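3.2 Getting the readers to agree on what a "2" means

I should say up front that I came to this study thinking the scoring would be the easy bit. We had 200 slides from the Anditz archive, a simple scale running from 0 to 3 for how strongly the membrane had taken up the stain, and a panel of willing pathologists at Workneh and Vundden. What we didn't have was any shared idea of where one grade stopped and the next began, and the first round of scores showed it. Two readers at Vundden treated any patchy staining as a 1. Everyone at Workneh seemed happy to call the same slide a 2 provided the patches were dark enough.

My first thought was to average the scores and carry on, and I'm glad I was talked out of it (over a very long lunch in July). The grades are ordered but the gaps between them aren't equal, so a mean of 1.5 doesn't tell you much. I went back to weighted kappa, with the penalty growing as the two readers got further apart, and worked it out for each pair of readers separately. 

Figure 2. Work at a marble-patterned table, with a marker block on each glove, a hair dryer in the right hand and a translucent bag under the left.

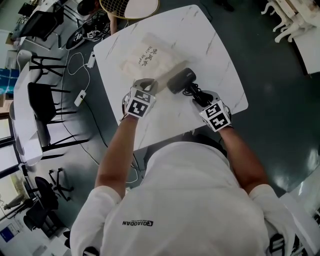

3.3 The second round

For the second round I picked 75 slides out of the set, leaning towards the ones that had caused the most trouble, and had them shown in a fresh random order through Telska, the viewer both sites already use. Readers saw no labels and none of their earlier scores. I also slipped in repeats so that I could check each reader against themselves - a humbling exercise, as I found when I tried it on my own scores.

Counting repeats and both rounds, we ended up with 1,685 usable readings. Most of the disagreement sat between grades 1 and 2, and very little of it at either end of the scale. I fitted an ordinal model with reader and slide as random effects, which let me ask whether a reader was simply stricter than the rest or was really seeing something different. Strictness explained a good deal of it. The leftover part was mostly down to a handful of slides with folded tissue, and I'd drop those before scoring if I ran this again.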